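**Für junge Leserinnen und Leser ab neun Jahren**
Stand: 16/02/2018

# Was macht eigentlich ein Archiv?

Wenn in einer Stadt etwas Wichtiges beschlossen wird, schreibt jemand es auf. Das war schon so, als es noch keine Computer gab, und es ist heute noch so. Irgendwann werden diese Aufzeichnungen im Rathaus nicht mehr jeden Tag gebraucht. Dann entscheidet das Archiv, was mit ihnen geschieht.

Das Stadtarchiv Plornville bewahrt Urkunden, Briefe, Karten, Fotografien und Zeitungen auf. Das älteste Stück stammt aus dem Jahr 1405. Es ist eine Urkunde auf Pergament, also auf Tierhaut, die sehr dünn geschabt und gespannt wurde. In ihr steht, dass die Bürger der Stadt einen Markt abhalten dürfen. Pergament ist sehr haltbar, solange es nicht feucht wird.

## Archiv, Bibliothek, Museum: Wo liegt der Unterschied?

Viele Kinder fragen bei einer Führung, ob man im Archiv Bücher ausleihen kann. Das geht leider nicht. In einer Bibliothek stehen Bücher, die gedruckt wurden und von denen es meistens viele Exemplare gibt. Geht eines verloren, kann die Bibliothek oft ein neues kaufen. Ein Museum sammelt Gegenstände, zum Beispiel Gemälde, Werkzeuge oder Kleider, und zeigt sie in Ausstellungen.

Im Archiv liegen vor allem Schriftstücke, die es nur ein einziges Mal gibt. Ein solches Einzelstück nennt man *Unikat*. Wer im Archiv etwas lesen möchte, füllt einen Bestellschein aus und bekommt das Gewünschte in den Lesesaal gebracht. Mit nach Hause nehmen darf es niemand, auch die Bürgermeisterin oder der Bürgermeister nicht.

## Muss man alles aufheben?

Würde man jedes Blatt Papier behalten, wäre das Archiv bald bis unter die Decke gefüllt. Deshalb prüfen die Archivarinnen und Archivare, was für spätere Zeiten von Bedeutung ist. Diese Prüfung heißt *Bewertung*. Eine Bestellung für Bleistifte wird in der Regel nicht aufbewahrt. Der Plan für eine neue Brücke dagegen schon.

Manchmal ist die Entscheidung schwierig. Im Nachlass der Seilerei Sekora befand sich eine Schachtel mit Einkaufszetteln. Zuerst sollte sie aussortiert werden. Dann stellte sich heraus, dass auf den Zetteln alle Preise vermerkt waren. So lässt sich heute nachlesen, was Mehl, Kerzen und Hanf damals gekostet haben. Die Schachtel ist geblieben und hat eine eigene Nummer bekommen.

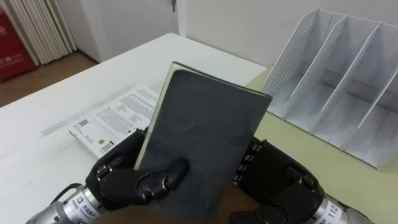

Was aufgehoben wird, muss auch wiedergefunden werden. Jedes Stück erhält deshalb eine *Signatur*. Das ist eine Folge aus Buchstaben und Zahlen, vergleichbar mit einer Adresse. Sie verrät, in welchem Raum, in welchem Regal und in welchem Karton etwas liegt. Ein falsch eingeordnetes Heft kann für viele Jahre verschwunden sein, obwohl es das Haus nie verlassen hat.

Alle Signaturen stehen zusammen mit einer kurzen Beschreibung in einem Verzeichnis. Es wird *Findbuch* genannt. Früher waren Findbücher richtige Bücher, heute sucht man meistens am Computer.

## Wovor muss Papier geschützt werden?

Papier hat mehrere Feinde:

- **Licht** lässt Tinte verblassen und macht manche Papiere gelb und brüchig.
- **Feuchtigkeit** kann Schimmel verursachen. Schimmel ist auch für Menschen ungesund.
- **Insekten** wie das Papierfischchen fressen an den Seiten.
- **Säure** steckt in vielen Papieren aus dem 19. und 20. Jahrhundert. Sie zersetzt das Papier langsam von innen.

Der Raum, in dem die Archivalien lagern, heißt *Magazin*. Dort ist es kühl und dunkel, und das Licht wird nur eingeschaltet, wenn jemand etwas holt oder zurückbringt. Im Magazin in Plornville stehen 192 Regale. Die Kartons darin sind aus einer besonderen Pappe hergestellt, die keine Säure enthält.

## Was geschieht, wenn etwas beschädigt ist?

Für beschädigte Stücke gibt es die Restaurierung. In der Werkstatt Araújo, mit der das Stadtarchiv zusammenarbeitet, werden Risse mit sehr dünnem Japanpapier geschlossen. Der Kleber dafür wird aus Weizenstärke gekocht. Er hat einen großen Vorteil: Man kann ihn später mit Wasser wieder lösen. Durchsichtiges Klebeband aus dem Schreibwarenladen darf niemals verwendet werden. Es hinterlässt braune Flecken, die sich kaum noch entfernen lassen.

Eine Restauratorin macht ein altes Blatt übrigens nicht wieder neu. Flecken und Knicke dürfen oft bleiben, denn auch sie gehören zu seiner Geschichte. Wichtig ist, dass der Schaden nicht größer wird.

Im August eines lange vergangenen Jahres trat der kleine Fluss Farik über die Ufer, und das Wasser lief in den Keller des alten Rathauses. Damals wurden 500 Aktenbündel nass. Man fror sie ein, um den Schimmel aufzuhalten, und trocknete sie später nach und nach. Seitdem lagert in Plornville kein Archivgut mehr im Keller.

## Regeln im Lesesaal

Auch Kinder dürfen den Lesesaal in Begleitung eines Erwachsenen besuchen. Dabei gelten folgende Regeln:

1. Vor dem Lesen werden die Hände gewaschen und gut abgetrocknet.
2. Jacken und Taschen kommen in den Schrank.
3. Essen und Trinken sind nicht gestattet.
4. Notizen werden ausschließlich mit Bleistift gemacht.
5. Seiten werden langsam und einzeln umgeblättert.

Schulklassen können eine Führung mit höchstens 30 Kindern anmelden. Der Besuch ist kostenfrei. Die Anmeldung nimmt das Stadtarchiv schriftlich entgegen.

## Kleines Wörterbuch

**Archivalie:** ein Stück, das im Archiv aufbewahrt wird
**Nachlass:** Papiere, die eine Person oder eine Firma hinterlassen hat
**Magazin:** der Lagerraum des Archivs
**Signatur:** die Nummer, unter der ein Stück zu finden ist

*Herausgegeben vom Stadtarchiv Plornville*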